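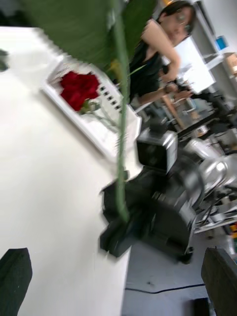
Jul 18, 2023

Lens bench, Trostmont. The Cidora 30 mm f/2 is back on the bench, this time with the new firmware, which according to the release notes brings "improved close-range focus confidence". I don't know what confidence means for a lens. I know what a sharp target looks like, so that is what I went by.

Set-up same as in April: tripod on the concrete, not on the mat, chart on the far wall, both lamps on and left to settle over coffee. Body is the older Sembiring, battery full, stabiliser off. Someone had left the stabiliser on, so the first set is binned. Please check the switch before you start, it costs nothing.

Wide open at normal distance: centre fine, corners soft, left side softer than right. Same as before the update, as you would expect, firmware can't move glass. I mention it only because one of the online previews claims better corners. I would like to see their files. Turned the camera upside down and the soft side went with the lens, so it is the lens and not a crooked chart.

Close range: 6 runs, refocusing from infinity each time. 2 of them landed behind the target, clearly, you can see it without zooming in. The rest were good. Before the update my note says "misses now and then", which is useless and my own fault, so I can't say if this is better or worse. It feels a bit quicker. Feeling quicker is how they sell these things.

Tried it on thin subjects too, stems and wire, where the focus box is wider than the thing you are aiming at. Mostly it went for the background. Smaller box helps, manual helps more.
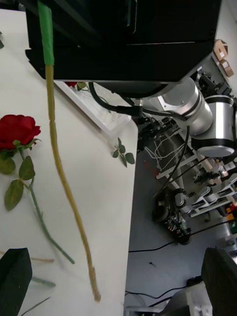

Flower stem over the corner of the white table.

Also put the Starkalska adapter on, as two people have asked whether it is worth buying. Autofocus works in daylight and hunts indoors. There is a little play at the mount, I can feel it when I turn the focus ring, and I wouldn't trust any corner result taken through it. The box says "precision machined". Fine. Ours has been lent out a lot, so it may have been tighter once. Not going to recommend it on the strength of one tired sample, and not going to write it off either.

Flare: lamp just outside the corner gives a pale veil at f/2, gone when stopped down. The hood does very little. The hood is also an extra, priced separately, and for what it does a hand works as well.

To do:
– repeat the close runs on the old firmware, if the service port will let us go back (the manual says no, the forum says yes, I believe neither)
– borrow a second copy before anybody writes "decentred" in the report
– new tape on the floor marks, the old ones have crept
– write down the number of misses this time, every time

Raw files are in the shared folder under Cidora, binned set included but marked. The published preview says "available soon", with no price for here and no date. It said that in April as well.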